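Home | About | Posts | Reading list | Contact

What we got out of 343 grabs

I've been promising to write up the gripper stuff since July, and then the plotting scripts ate my evenings, and then I rewrote the plotting scripts. Anyway! I finally have numbers I believe, so here goes.

Quick recap for anybody who came in from the link on the Storirano page. We're trying to teach a policy to sort food into trays and out of them again, from human demonstrations only. No teleoperation, no arm in the loop while we collect. A person sits at a table with a hand-held gripper in each hand, a camera on each one, and just does the thing. Later we squeeze the camera motion and the jaw opening out of the recordings and train on that. Plenty of groups do some version of this now and our setup is pretty plain. The part I care about is what happens when the objects are annoying.

And food is so annoying. I spent most of my time at Proltivholm on blocks and mugs, and a mug is a mug every single time you pick it up. Fruit isn't like that. Two mandarins from the same bag can be different enough in size that the jaw width you learned from one is wrong for the other, and a ripe tomato forgives you exactly nothing.

So the question for this round was narrow. If the person doing the demos closes the jaws the way they naturally would, by feel, does the policy pick up a sensible closing width for things it can only see? Or does it learn some mushy average and squash the soft stuff and drop the hard stuff? My bet was on the mushy average. I had a coffee riding on it.

We ran 343 demonstrations in the end. I threw out the ones where tracking fell over (you can spot them because the path jumps sideways in one step, like the gripper teleported) and 343 is what was left. Then we trained the same network two ways. Version one got the jaw width as a plain number at each step, which is what everybody does. Version two got the width plus a little label for when contact started, which we worked out from the point where the jaws stop closing even though the hand is still squeezing. You can see that moment pretty clearly in the width trace - it goes down, down, down, and then flattens like somebody put a shelf there.

Getting that label clean was 90 percent of the work and I'm still a bit grumpy about it. The pads give a little under load, so the flat part isn't really flat, it sags. On something firm the sag is tiny. On something soft you get the pad giving AND the fruit giving, and the trace just kind of slumps to a stop. My first detector used one threshold for everything and it was useless on tomatoes. It kept marking contact way too late, and a policy trained on late contact squeezes too hard, which is precisely the thing I was trying to fix. I lost a solid week to that before I plotted the tomato traces on their own and felt silly.

The fix was boring. Look at how fast the width is changing compared with how fast it was changing just before, and forget about absolute numbers. A ratio! That's it! It worked on nearly everything from then on, and the leftover bad ones were mostly fruit that rolled while being grabbed.

The other thing that mattered a lot was using both hands. In the early sets I only had one gripper going at a time, with the other hand parked in my lap, and the policy got weirdly timid about reaching in when the second arm was anywhere nearby. It had never seen another gripper up close, so of course it froze up. Once the demos had both of them working over the same patch of table, each one turning up in the other's view, that mostly went away.
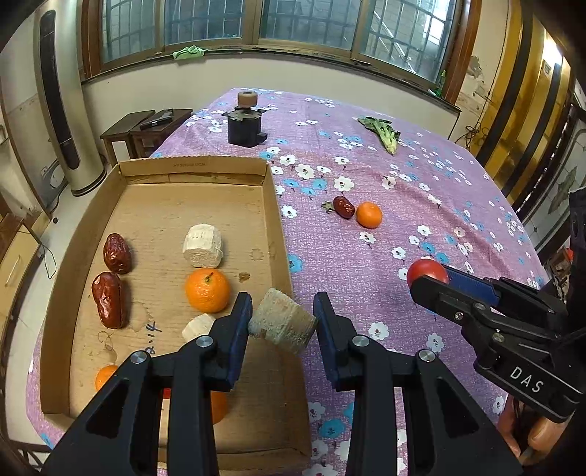 The dried pieces ended up being my favorite objects in the set, by the way. They're rough and they're full of holes, so the pads get a good hold almost wherever you land, and you'd think that makes them easy. For the hand it does. For the contact label they're a pain, with the surface catching early and then crushing down a hair as you squeeze, so you get a trace with a false shelf and then a real one. I ended up taking the second shelf for those and I'm not totally happy with it. If you have a better idea please write to me.

Okay, results. With the contact label, the policy closes noticeably closer to what the human did on the soft things, and there's basically no change on the firm ones. I did 2 full runs of each version with different seeds and the order came out the same both times, so I'm willing to say it out loud, quietly. Out of the object types we held back from training, 7 got better and 2 got worse. The ones that got worse were both small and wrinkly, and I think the problem there is seeing them at all once the jaws are close in, so the width is kind of a guess by then.

So no mushy average, or at least a lot less mush than I bet on. I owe one coffee.

Before anybody gets excited, this is one table, one kind of gripper and a pretty small pile of data. I'd like to see it hold up with somebody else's hands. People squeeze differently, and I have a feeling that a chunk of what we're calling "the right width" is just how I personally hold a tomato. The folks in Warnport have offered to record a set with their own groceries, which would be great, and I'll post the traces side by side when I get them.

I'm also going to swap out the tracker for Halás, which handles fast wrist turns much better in the little test I did last night. That probably means reprocessing everything from scratch, so don't expect a new post very soon. The contact detector is maybe fifty lines and I'll put it up once I've taken out the swearing in the comments.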